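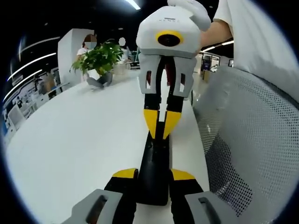 By the Workplace Standards Editor, Dendham Review of Working Life

The shared table and what it asks of us

The long white table has become the ordinary furniture of working life. It is found in design studios, in council offices, in university departments and in the back rooms of small firms, and it is usually accompanied by the same few things: a row of office chairs with mesh backs, a plant in a pot, and people seated at such distances from one another as custom and good manners allow. It is seldom discussed. Institutions which will spend a year debating the wording of a lease will choose the table at which their staff are to spend their days in the course of a single afternoon, generally from a catalogue, and generally by price.

It is the view of this publication that the shared table deserves more careful attention than it receives, and that many of the complaints now made about open working rooms are in truth complaints about tables.

The first matter is length. A table intended for several people must be long enough for each to set out the materials of the task in hand and still to leave a margin on either side. When our own office at Dendham was refitted, the tables first supplied were intended for four people each. They served four people well enough so long as all four were reading. As soon as one of them had to handle equipment, lay out samples or assemble something with both hands, the arrangement failed. The neighbouring places were invaded, cups were moved to the floor, and a certain coolness set in which lasted well into April. We now place two people at the same length of table wherever the work is done with the hands, and we should advise others to do likewise before they are obliged to.

The second matter is shape. There is a prejudice in favour of the straight edge, which fits against walls and is simple to draw on a plan. Yet a table with a curved edge has merits that a plan does not show. People seated along a curve can see one another without turning fully round, and a person standing can reach across to a colleague's work without leaning over a third party. The firm of Belhaj, which supplied the present tables in our reading room, was asked at the time whether the curve was worth the additional cost. The answer given was that it depended on whether the people using the table were expected to speak to one another. We have found this a fair test. Where work is solitary, the straight table is cheaper and quite sufficient. Where it is passed from hand to hand, the curve repays its price.

White tops call for a separate word. They are bright, they make a room appear larger than it is, and small parts do not vanish against them as they do against dark wood. They also show every mark. An institution that chooses white must accept that the surface will have to be wiped daily, and should say plainly whose duty that is. At the Disville annexe the question was left open for 16 weeks, with results that visitors were too polite to mention. The duty has since been written into the evening closing list, between the windows and the lights.

On chairs we hold a firmer opinion. The mesh back is now so common that its virtues are taken as settled, and for warm rooms they largely are. In summer, when staff come to work in short sleeves, a back that lets the air through is a real kindness. But a good chair can spoil a good table if there are too many of them. An office chair requires space behind it as well as beneath it, and one that is left turned sideways against the table's edge takes up the place of a person. Our rule is that a chair in use faces the table and a chair out of use goes back to the wall. The rule is imperfectly kept. It is nevertheless better to have it, for a reminder can then be given without offence.

There remains the plant. Several correspondents have written to object to plants on working tables, on the ground that they shed leaves, attract small flies and occupy room that might be given to papers. One described the practice as an affectation. We cannot agree. A leafy plant in the middle distance gives the eye somewhere to rest after close work, and it does so more cheaply than any picture or screen. It also provides a modest division between one person and the next. A partition tells a colleague to keep away; a pot of broad green leaves merely softens the view, and may be moved aside when conversation is wanted. During the refit we removed the plants from one room and kept them in another. Of the 26 members of staff consulted afterwards, a clear majority asked for theirs to be returned, including two who had earlier signed the letter against them.

It must be added that a plant is a responsibility. The Iria room had for some time a specimen which everyone supposed to be watered by someone else, and it was removed in a condition that did the institution no credit. A plant should be assigned to a named member of staff, with a deputy for holidays - and the pot should stand on a saucer.

We recognise that budgets are limited and that few institutions are able to begin again with an empty room. Most of what has been recommended may be done with the furniture already in place. Tables can be drawn apart, surplus chairs sent to storage, and one place in each room kept clear for work that needs both hands and a little elbow room. We would ask only that, before the next order is placed, those who are to sit at the table be invited to sit at one like it for a full morning, with their own work before them.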